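Tilik: Folding and Sorting Towels With a Two-Arm Kit
Final project report, Robotics Elective, spring term

1. What we set out to do

Our team picked towel folding because the demo videos make it look solved. The kit we were given, the Pelano, came with a sample program that folds a cloth and puts it in a container. We called our version Tilik and proposed to repeat the result with household towels on our own table, then report how often it worked. I wrote this report for the team, and I was the member who doubted the proposal, so read it with that in mind.

The task has two parts. First the arms fold a towel into a flat bundle. Then one arm carries the bundle to whichever container the operator has named. We scored the parts separately, which caused some arguments, as the combined number would have been simpler to put on a poster.

2. Training runs

We recorded 367 demonstrations by hand, using the leader arms. That sounds like a lot until you go through them. Many early ones were made while we were still learning to drive, and they include regrasps, long pauses and one stretch where the operator was clearly practicing. We kept them all in the first training set on the theory that more is better. The first model then paused in the same pointless way our operators did.

For the second model we dropped the worst recordings and kept the rest. It moved more smoothly. I can't say for certain that the cleanup caused the improvement, as we also changed the table lighting that week. We should have changed one thing at a time.
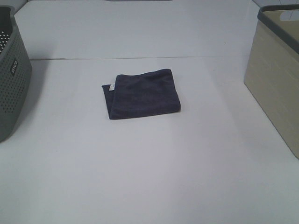

Scoring was where we disagreed most. Our proposal said a fold counts if the towel is "neatly folded," and none of us had written down what neat meant. Take the navy towel between the gray basket and the tan bin: the shape is flat and close to a rectangle, but the left side has layers stepping inward, a narrow flap down the edge and the care tag showing. Is that a pass? Half the team said yes, because you would put it in a closet without thinking. I said no, because if we accept that one we have no reason to reject the next one, which will be a little worse. We settled on a five-point scale and called 4 or 5 a pass. Two people scored each fold without talking, and they still disagreed more than I would like.

3. Results

We ran 100 test trials with the second model. The placing half did well when the towel started as a tight bundle. With a loose bundle the gripper often picked up only the top layer, and the towel opened on the way over. A towel that reached the right container unfolded was scored as a placing success and a folding failure. I still think that is generous.

The sample program's notes, published by Cilska, describe the folding as "robust." We found it robust to the starting position of the towel and not much else. We tried 16 trials with a thicker bath towel that was not in the training data, and 5 of them passed. The team wanted to call this early evidence of generalization. To me it is a small number of trials with one extra towel.

4. What I would tell the next team

Write the scoring rule before you record anything, and tape a printed copy to the table. Keep the failed trials on video. We deleted ours in April to free up disk space and then could not answer questions at the Rojanasak showcase about how the folds had failed.

I would also use more than one table setup. All our tests were on a plain white surface with both containers in the places they had during training. The judges asked what happens if the containers trade places. We had never tried it, and we said so.

The code, the scoring sheets and the remaining demonstrations are in the class folder under Tilik. The calibration file in there is the old one, so run calibration again before using it.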